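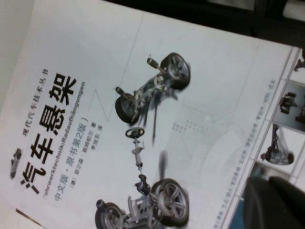

Figure 2. Book cover, 汽车悬架 (Fahrwerktechnik: Radaufhängungen).

4.2 Short-notice shift changes and staff response

The three hospitals in the study handle short-notice changes in different ways. At Domov, a charge nurse may move a member of staff to another ward up to the start of the shift, and the change is entered in the roster afterward. At Gruketti, the same move needs the approval of the duty manager. The Ní Mhurchú hospital uses the Renow rostering system, in which a change is sent to the employee as a request and remains open until it is accepted or withdrawn. All three sites have a written rule on minimum notice, and all three allow the rule to be set aside when patient safety requires it. The rules do not define that term further.

The survey was closed on April 6, 2023. It returned 702 questionnaires from nurses, care assistants and paramedics. Two were blank beyond the first page and were removed, leaving 700 for analysis. Physicians were excluded at the design stage, as their rosters at Domov and Gruketti are drawn up by separate departments and follow a different contract.

Of the respondents, 61 percent reported at least one shift change with less than a day's notice in the month before the survey. The experience was reported on both day and night rosters. Free-text answers suggest that the direction of the change mattered a good deal to staff. A shift that was lengthened was described as tiring but familiar. A shift that was canceled, with the hours owed back at a later date, drew stronger language, and several respondents wrote that they would have preferred to be called in. Canceled hours were also harder to follow in the records. Staff at Gruketti described keeping their own notes of hours owed – often in a pocket diary – and comparing them with the pay statement at the end of the month.

Moves between wards formed a separate group of complaints. Care assistants wrote of arriving on a ward where they did not know the patients or the location of supplies, and of receiving a handover meant for someone else. Nurses raised the matter of skills more often. A nurse trained in surgical care who is sent to a respiratory ward is counted in the staffing total for that ward, although some tasks must still be passed to a colleague. The rosters collected for this study show the number of staff present and do not record which tasks each person was cleared to perform. We were therefore unable to test these accounts against the roster data.

The request procedure at Ní Mhurchú was viewed more favorably in the free-text answers, with some reservations. Respondents valued having a written record of who had asked for the change and when. They also noted that a request left open was usually followed by a telephone call, and that refusing a manager by telephone was difficult. A few had turned off notices from the system outside working hours. Local management informed us in June that the calls were made at the discretion of each ward and were not part of the procedure.

These findings should be read with some care. The survey was voluntary, and staff with a grievance may have been more willing to complete it. The question on notice relied on memory and covered a single month. Managers were interviewed separately, and their accounts of the same procedures – which differ from those of staff on the matter of refusals in particular – are set out in Section 4.3.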